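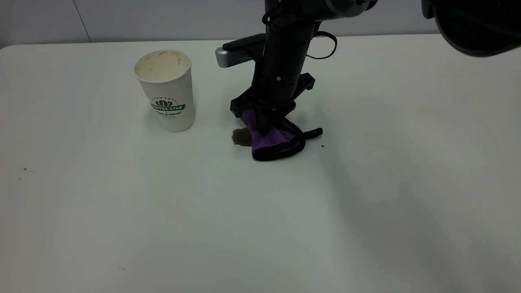 사진 1. 시험 작업대: 종이컵, 갈색 액체, 그리퍼로 누르고 있는 보라색 천

탁상형 로봇 설비 도입 전 안전 점검표 및 검토 의견
대상: 액체 닦기 작업용 로봇팔 1식
작성일: 2020년 12월 21일
작성 부서: Derkura 설비기획팀
판정 구분: 적합 / 조건부 적합 / 부적합 / 해당 없음

1. 점검 목적 및 범위
본 점검표는 차년도 설비 예산 편성에 앞서 시험 설비의 안전 상태를 확인하고, 구매 사양서에 반영할 사항을 정리하기 위하여 작성되었다. 점검 범위는 로봇팔 본체, 그리퍼, 손목부 카메라, 작업대 및 닦기용 천으로 한다. 제어 소프트웨어의 성능 평가는 별도 문서에 따른다.

2. 작업대 및 주변 환경

2-1. 작업대 상판의 평탄도 및 고정 상태
판정: 적합
의견: 상판을 손으로 밀었을 때 유동이 없었다. 본 설비 구매 시에도 동일한 고정 방식을 요구한다.

2-2. 상판 표면의 색상 및 오염 식별 용이성
판정: 적합
의견: 백색 무광 상판에서는 갈색 액체의 윤곽이 명확히 구분된다(사진 1). 상판 색상을 변경하는 경우 카메라 인식 시험을 다시 실시하여야 한다.

2-3. 상판 이물 관리
판정: 조건부 적합
의견: 상판에 작고 어두운 점 형태의 자국이 몇 군데 확인된다. 이물인지 표면 손상인지 판별한 후 결과를 본 점검표에 추가 기재할 것.

2-4. 액체 용기의 배치
판정: 조건부 적합
의견: 뚜껑이 없는 종이컵이 닦기 위치 왼편에 놓여 있다. 팔의 이동 경로와 용기 사이의 최소 이격 거리를 작업 표준서에 명시하여야 한다. 현행 표준서 초안에는 용기의 종류만 규정되어 있고 위치에 관한 조항이 없다.

3. 로봇팔 및 배선

3-1. 팔 외부 배선의 처리
판정: 조건부 적합
의견: 팔 오른쪽으로 가는 검은색 케이블이 둥글게 돌출되어 있다. 관절 회전 시 걸림 가능성을 전 동작 범위에서 확인하고, 본 설비에는 케이블 고정구를 기본 품목으로 포함한다. Clukon의 견적서에는 고정구가 선택 품목으로 분류되어 있으므로 수정 견적을 요청한다.

3-2. 손목부 카메라의 장착 상태
판정: 적합
의견: 브래킷 체결부의 풀림은 없었다. 다만 액체가 튀는 경우에 대비하여 보호 커버의 단가를 별도로 조회할 것.

3-3. 비상정지 버튼의 위치 및 작동
판정: 적합
의견: 버튼 조작 시 정지 동작을 확인하였다. 시험을 6회 반복하였으며 모두 정상이었다.

3-4. 작업자 접근 제한
판정: 부적합
의견: 바닥 표시선이 설치되지 않았다. 표시선 시공비는 설비비가 아닌 시설비로 편성하며, 시공 완료 전에는 무인 운전을 금지한다.

4. 그리퍼 및 닦기용 천

4-1. 그리퍼 손가락의 모서리 상태
판정: 적합
의견: 날카로운 돌출부는 확인되지 않았다.

4-2. 누름 하중의 설정
판정: 조건부 적합
의견: 그리퍼 손가락이 천을 상판에 직접 누르는 방식이므로 상판 및 손가락 끝단의 마모를 함께 관리하여야 한다. 하중 상한값은 공급사 제출 자료를 검토한 후 확정한다.

4-3. 천의 형태 및 파지 상태
판정: 조건부 적합
의견: 검은색 테두리가 있는 극세사 천을 사용한다. 천이 뭉쳐 접힌 상태에서는 접촉 면적이 일정하지 않으므로, 파지 전 천의 초기 배치 기준을 정할 필요가 있다. 천 끝의 고리는 다른 부위에 걸릴 우려가 있어 고리가 없는 제품도 비교 대상에 포함한다.

4-4. 천의 교체 및 보관
판정: 해당 없음
의견: 교체 주기는 미정이다. 예산 산정에는 월 60장을 적용한다.

5. 구매 및 예산 검토 의견

5-1. 공급사 비교
Clukon과 Villanueva 두 곳의 견적을 접수하였다. 본체 가격만으로는 비교가 곤란하므로 설치, 교육, 예비 그리퍼 및 카메라 커버를 포함한 총액을 기준으로 한다. Villanueva의 견적에는 운송 보험료가 누락되어 있어 보완을 요청하였다.

5-2. 보증 및 유지보수
무상 보증 기간은 18개월 이상을 조건으로 한다. 그리퍼 손가락은 소모품으로 분류하되, 누적 운전 1000시간 이내에 파손되는 경우 공급사가 무상으로 교체하는 조항을 계약서에 둔다.

5-3. 설치 장소
본 설비는 Ornasus동 1층 시험실에 설치하는 것으로 계획한다. 해당 시험실의 전원 용량 및 바닥 배수 여부는 시설 담당 부서의 회신을 받아 확정한다.

5-4. 집행 시기
부적합 항목의 조치가 완료된 후 발주하며, 검수는 6월까지 마치는 것을 원칙으로 한다. 납기가 이를 초과하는 경우 예산 이월 여부를 사전에 협의하여야 한다.

6. 종합 판정
조건부 적합. 3-4항은 발주 전까지, 조건부 적합 항목은 검수 전까지 조치하고 재점검을 받을 것.

7. 후속 조치 목록
케이블 고정구 포함 수정 견적 접수: 설비기획팀
바닥 표시선 시공: 시설 담당 부서
용기 위치 조항 추가: 작업 표준서 작성 부서
누름 하중 자료 제출: 각 공급사
상판 자국 판별 결과 기재: 설비기획팀

점검자 서명:
확인자 서명: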